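Home Build guide Wiring Gripper Troubleshooting Downloads

Tolumard bench arm: build guide
Section 6. Fitting the wrist camera and setting the grip
By Tania Dewan, updated July

This section assumes the arm is bolted down, all joints have been homed and the wiring check in Section 5 has been passed. You will need the two-finger gripper, the small camera board with its flat cable, a 2.5 mm hex key, cable ties and a steel rule. Allow an evening for it. The workshop arm and the one I have at home were both set up this way, and where they differ I have said so.

CAUTION: Switch off the supply at the wall before you touch the gripper wiring. The emergency stop cuts the motors but leaves the controller board live.

6.1 Mounting the camera

1. Move the wrist by hand until the gripper points straight down.
2. Slide the camera bracket on to the wrist plate from the side with the cut-out. It only goes on one way round.
3. Fit the two bracket screws and leave them half a turn loose.
4. Feed the flat cable through the slot, contacts facing the wrist. Leave a loop big enough to put a thumb through.
5. Turn the wrist slowly to both end stops and watch the loop. If it pulls tight, let out more cable and try again.
6. Tighten the screws and fix the cable with one tie at the wrist and one at the elbow.

Note: Do not tie the cable to the air line if your arm has one. On the first build the line moved under pressure and pulled the connector out.

6.2 Checking the view

1. Switch on and open the Holline viewer. The picture should come up within a few seconds.
2. Open the gripper fully. Both fingers should be in view, one either side of the middle.
3. Close the gripper. If the fingers meet well off to one side, loosen the bracket screws, nudge the camera across and tighten again.
4. Lay the steel rule flat on the bench, bring the gripper down over it and focus the lens until you can read the millimetre marks.
5. Put a dab of nail varnish on the lens ring so that it stays put.

6.3 Setting the finger travel

The finger servo takes a position number. These are the values saved on the workshop arm:

Fully open: 900
Fully closed: 3749
Closed, working limit: 3540

1. Start with the working limit at 3540 and save it.
2. Close the gripper with nothing in it. The pads should just touch.
3. If there is a gap, raise the limit in small steps. Stop as soon as the pads meet.
4. Run the open and close cycle for five minutes, then switch off and feel the servo case. Warm is fine. If it is too hot to hold, lower the limit and repeat.

CAUTION: Never save 3749 as the working limit. At that value the servo is pushing against the end of its travel, and it will burn out – we have lost one that way already.

6.4 Setting the grip force

1. In the gripper menu, set the force to 600.
2. Set the approach speed to slow.
3. Place a test object between the fingers and close on it. Keep your free hand near the stop button and well away from the pads.
4. Lift it a hand's width off the bench and hold it there while you count to ten.
5. If it slides, put it down and raise the force a little. If the pads leave a mark, lower it.

Note: The rubber pads supplied with the Bolline kit are harder than the ones we cut from inner tube. If you change pads, do this section again from step 1.

6.5 Trying real objects

Begin with a wooden block, then go on to things that bend. Thodoris Papadakis keeps a box of them on the shelf marked Giannakopoulos, and you are welcome to use it on a Saturday if you put everything back. Save a still from the viewer for each grip you are happy with, and write the force and limit values in the log next to it.

Paperbacks are a good test of the force setting, as the covers crease easily and the pages shift against one another under load. Close slowly, and check which surfaces the pads will meet before you start. With the Double Mono paperback there is a black finger against the lower part of the cover, over the dark teal artwork, so that is the area to look at for dents when you take the book out. The title is higher up on the cream band and can still be read from the wrist camera, which helps if you are matching stills to the log later on. Go over the cover under a lamp before you save the values, then carry on to Section 7.

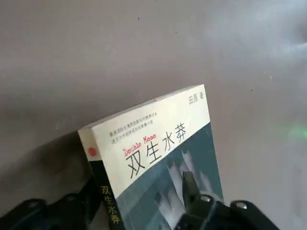
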